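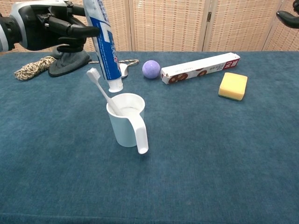 Figure 2. Robotic hand holding a tube of toothpaste, cap down, above a white cup containing a toothbrush.

4.2 Gateway Placement and Uplink Contention

The second set of measurements concerns the residential gateway and its behavior when several devices share one uplink. All tests used the Nomix dual-band gateway in its factory configuration, with the firewall enabled and the guest network turned off. The firmware was the April release; an earlier build was excluded after it was found to reset its queue settings at each reboot. The gateway was connected to a VDSL2 line terminated at the Plistuvham street cabinet, and the line was left to retrain before each run.

Traffic was generated with the Petridis load tool, which opens a fixed number of upstream flows and records the delay of each packet against a wired reference clock. Five stations were attached over the 5 GHz radio. One station sent small control packets at a constant rate, while the remaining stations sent bulk data with no rate limit. The control station was moved between two positions: the same room as the gateway, and a room on the floor above, separated by a concrete ceiling. No other wireless network was active on the selected channel during the runs.

With the default first-in, first-out queue, the control flow showed a median delay of 27 ms in the near position. The median changed little when the station was moved upstairs – most of the delay comes from the uplink buffer and not from the radio. The tail of the distribution was less stable. In the far position, the largest delay recorded was 1218 ms, and long delays tended to appear in groups shortly after a bulk flow had started.

The runs were then repeated with the Plosasetti scheduler loaded on the gateway. This scheduler keeps a separate queue for each flow and serves new or sparse flows first. Upstream shaping was set slightly below the sync rate of the line, so that packets would wait in the gateway and not in the modem section, where the scheduler has no control over them. Under these settings the grouped delays no longer appeared in the near position. They were still present upstairs, although shorter, and they coincided with retransmissions on the radio link.

Shaping has a cost in throughput. Bulk transfers finished later in every shaped run, and the difference was larger when the line had synced at a lower rate. A fixed shaping value is therefore hard to recommend for lines that retrain often. The gateway does report its sync rate through the management interface, but the value is refreshed only after a page request – the scheduler has to poll for it. Polling was left off in all the runs reported in this section; its effect on processor load is treated in Section 4.3.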